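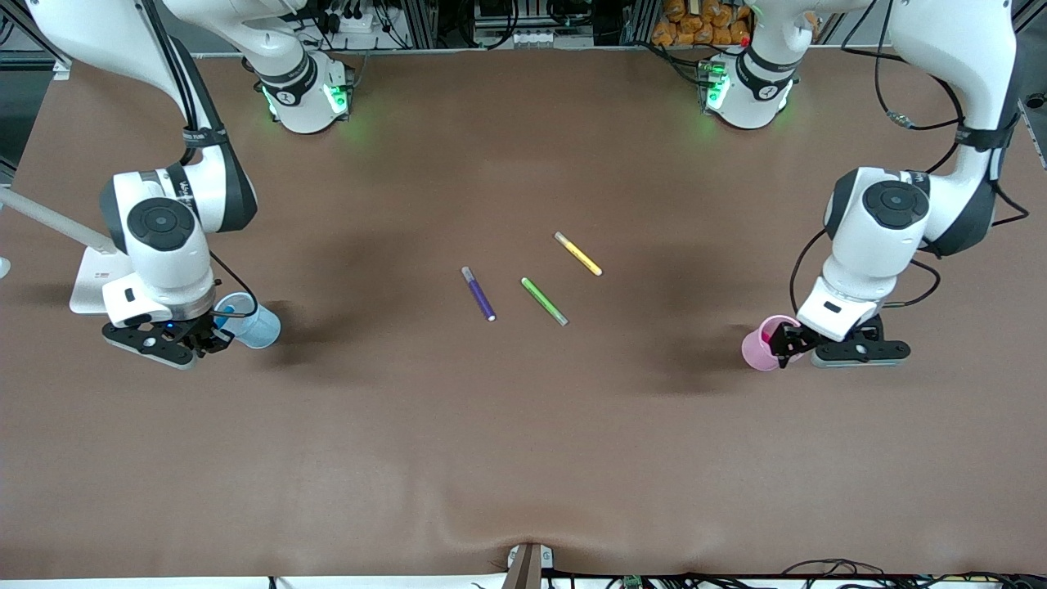

A light blue cup held in a black gripper, with colored markers on the table surface.

Mosex Opens Calibration Laboratory for Radiation Survey Meters in Ferska

FERSKA, 9 Jan 2023 — Mosex, a provider of radiation safety services to hospitals, clinics and industrial users, has opened a calibration laboratory for portable survey meters and area monitors at its Ferska site. The laboratory accepts ionization chambers, Geiger-Mueller instruments and scintillation detectors used for gamma and x-ray measurement. Contamination probes for beta emitters are accepted under a separate procedure, described below.

Until now, Mosex collected customer instruments at Ferska and forwarded them to outside laboratories. Shipping and queue time often kept a meter out of service for several weeks. With calibration performed on site, the standard turnaround is nine working days from receipt. An expedited service of three working days is offered for instruments that arrive clean, with charged or new batteries and a completed intake form.

Scope of the service

The laboratory has two irradiation rooms. The first contains a shielded cesium-137 irradiator with a motorized carriage and a set of lead attenuators. Dose rate at the instrument position is set by changing distance, attenuation or both. The second room contains an x-ray unit with selectable filtration, used to check energy response in the diagnostic range.

Each meter is tested at two points on every linear scale, or at one point in each decade for digital and logarithmic displays. As-found readings are taken before any adjustment. If a reading falls outside the acceptance limit stated in the customer's order, the instrument is adjusted where the design allows it and then tested again. Both sets of readings appear on the certificate. Instruments that cannot be brought within the limit are tagged and returned with a report, and no repair work is started without written approval.

Certificates list the reference field, source to detector distance, temperature, pressure, orientation of the detector, correction factors and expanded uncertainty. Vented ionization chambers are corrected to reference air density. A check source reading is recorded when the customer sends the source with the meter — this gives the user a baseline for daily constancy checks.

Contamination probes

Pancake and large-area probes are calibrated against flat sources with known surface emission rates. The result is reported as an efficiency for each nuclide, with the source size and the source to window spacing. Customers who need activity per unit area should state which surface efficiency they apply. The laboratory does not assume a value when none is given. Probes with punctured or visibly damaged windows are not placed in the source jig.

Records and software

Calibration data are stored in Brakis, the Mosex instrument records system. Existing Brakis users will find certificates attached to the matching serial number when the work is released. The system also sends a reminder 14 days before the next due date. Customers without a Brakis account receive certificates by e-mail as signed PDF files, and paper copies can be ordered.

Brakis now holds the as-found history of each instrument in a form that can be exported as a table. A radiation safety officer can use this history to see whether a meter is drifting on one scale or across all of them, and to judge whether the current interval is suitable. Exported tables contain the raw readings and the corrected readings in separate columns. Mosex does not set calibration intervals for its customers. The interval is determined by the license conditions and regulations that apply to the facility.

Measurement checks

Before opening, the laboratory completed a comparison with Sulemana, an independent dosimetry laboratory. The two laboratories exchanged five transfer chambers and measured each in a cesium-137 field. All results agreed within the combined stated uncertainties. The comparison did not cover the x-ray beams. A second exchange covering those beams is planned for April, and a summary will be made available to customers on request.

Routine checks continue between comparisons. The output of the irradiator is decay corrected daily and verified with a reference chamber on a fixed schedule. Attenuator factors are measured, not calculated, and are repeated after any maintenance on the carriage or the shutter.

Shipping and intake

Instruments may be delivered in person or sent by carrier. Every item must be surveyed for contamination before shipment, and the survey result must be entered on the intake form. Packages without this result are held unopened until the sender supplies it. Check sources must be packed and labeled according to the transport rules for their activity and nuclide. Meters should be sent with their usual cables and probes, as a change of cable can alter the high voltage and threshold response of some detectors.

Availability

The service is open to new and existing customers. Orders already placed for outside calibration will be completed under their original terms unless the customer asks for a transfer. Intake forms, the current scope of calibration and the price list are available from the Mosex customer desk in Ferska.

About Mosex

Mosex supplies survey instrument calibration, personal dosimetry, shielding reviews and leak test analysis to medical and industrial facilities.

Press contact: Mosex Communications, Ferska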